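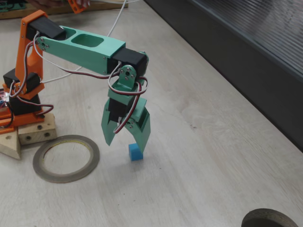 ## Pallness desk, pale top: review after a month of use

March 31, 2019

I bought the Pallness from the Ibarra store at the end of February and put it together the same evening. It replaced a folding table that had a dip in the middle and a hinge that pinched. I wanted a plain flat surface at sitting height, light in color, deep enough to leave things standing at the back while I work at the front. I paid 3000 pesos. The short version of the same desk is 2000, and I say something about that one further down.

I use it every day, mostly in the evening, and my daughter uses it on weekends.

### The top

The top is the reason I picked this desk. It has a pale wood grain, light enough that small things are easy to find on it. Something like a little blue block stands out right away. My old table was dark brown, and I used to look for small screws on it by running my palm over the surface, which worked but took a while and sent some of them to the floor.

The grain is quiet. The desk next to it in the store had heavy dark streaks and knots, and I found it tiring to look at even for the few minutes I stood there. If you draw or read at your desk, look at the pattern in person before ordering. The photo on the Ibarra website makes the color yellower than it is.

Under a 3000 K bulb in the evening the top goes a bit warm, closer to straw. In daylight it is paler. I get very little glare from either. With the lamp pulled down low I can see a soft shine near the base of the lamp and nowhere else.

It feels smooth, with a slight texture if you drag a fingernail across the grain. Writing on a single sheet of paper directly on the top is fine with a ballpoint. With a soft pencil the texture comes through a little, so I keep a pad under the sheet.

### Marks and cleaning

Coffee came off with a damp cloth, including one ring I left overnight. Pencil came off with the same cloth and some rubbing. Permanent marker left a gray shadow near the right side. I tried rubbing alcohol on a cotton ball and it got lighter, then stopped getting lighter, and I left it alone. The care sheet says no abrasive pads, so I haven't tried one.

I have one dent, from dropping a pair of pliers nose first. It's shallow and you have to catch it in side light. I don't blame the desk for that.

Tape is fine if you take it up the same day. Masking tape I forgot for a week left a sticky line, and cooking oil took that off.

### Assembly

The instructions are a folded sheet with drawings and no words. Most of it is clear. The step where you attach the back rail is drawn from underneath, and I put the rail on the wrong way around the first time. The holes lined up well enough that I didn't notice until the drawer wouldn't go in. If you are building one, check that the slot in the rail faces the floor before you tighten anything.

The hex key in the box is short and hurts the hand. Use your own if you have a longer one. Everything else can be done with a regular Phillips screwdriver.

You need two people to turn the desk over. I tried to do it alone and scraped one leg on the tile. Laurinda Torres from downstairs came up and helped me finish, and with her on the other end it was easy.

All the hardware was there. A friend who ordered in February had a bag of cam locks missing and waited nine days for the replacement, so open the bags before you start.

### Stability

This is where the desk is good but not great. Front to back it is solid. Side to side there is a small wobble if you push on it with your hip or erase something hard. Typing doesn't move it. Anything with a motor or a heavy swinging part is worth setting toward the left or right leg, where the top is stiffest. The middle has the most give.

I retightened all the leg bolts after the first week and the wobble got smaller. I did it again last weekend and they had hardly moved, so I think they've settled.

The feet screw in and out for leveling. My floor drops toward the window, and the feet had enough thread to make up for it. They are hard plastic and they squeak on tile. I added felt.

The edges of the top are slightly rounded at the front and square at the back. The front edge is comfortable on the forearms. I clamp things to the sides and the back now and then, and a small screw clamp holds well if you put scrap wood under the jaw. Without the scrap it left a faint half circle on the underside. Don't clamp over the drawer, because the lower jaw blocks it from opening.

### Cables

The desk has no hole for cables and no tray under it. For me this is the main complaint. Anything plugged in has to run its cable across the top and over the back edge, and a white cable on a pale top still looks like a cable lying on a desk. It also gets caught under papers.

There is a gap between the back edge and the wall if you push the legs against the baseboard, and a normal plug fits through it. A large charger doesn't. I tried adhesive clips from Ciltix along the back edge and they have stayed put so far, although the adhesive was slow to grab. Press them down, leave them alone until the next day, and then hang the cable.

I thought about drilling a hole for a grommet and decided against it. I don't want to find out what the cut edge looks like. If Pallness ever revises this desk, a round hole in a back corner with a cap over it would fix most of what I don't like.

### The drawer

One wide, shallow drawer under the top, left of center. It takes pens, a ruler, small screwdrivers and flat packs of screws. It won't take a stapler standing up or a roll of packing tape.

It runs on plain slides with no soft close, and it has a stop so it can't fall out. The bottom is thin. When I loaded it with tools it bowed enough to rub, so the pliers now live in a box on the floor. There's no divider. I cut one from cardboard.

### The short version

Mafalda Vilela bought the short one for her hallway and let me sit at it. The top has the same color and feel. It is shallower, and I found that I had nowhere to put my arms once there was something standing at the back. It also has no drawer. For a laptop and a cup it would be enough. For handwork I'd pay the difference and get the large one.

Hers wobbles less than mine, I suppose from the shorter span between the legs.

### Compared with the Billix

The other desk I considered was the Billix. It has a cable tray, a thicker top and a center brace, and it doesn't move at all when you lean on it. It also comes only in white or black, and both were glossy. I could see the ceiling lights of the store in them. It was heavier too, and I live up a flight of stairs.

If stability matters most to you, get the Billix and put a mat on it. I wanted the surface, so I got the Pallness.

### Good

- Pale, quiet grain that makes small objects easy to see
- Little glare under a lamp
- Wipes clean of coffee and pencil
- Comfortable front edge
- Leveling feet with a useful range

### Not good

- No cable hole or tray
- Some side-to-side movement
- Thin drawer bottom
- Back rail is easy to install the wrong way around
- Marker stains

### Would I buy it again

Yes, at this price. I would tighten the bolts at the end of the first week and put felt on the feet before the desk ever touched the tile. I rate it four out of five, with the missing point for the cables.

Catalina Espinoza

*Update, same evening:* Trinidad Dumlao asked me if the top can be turned around so the square edge faces front. It can't. The holes for the drawer slides are drilled on one side only.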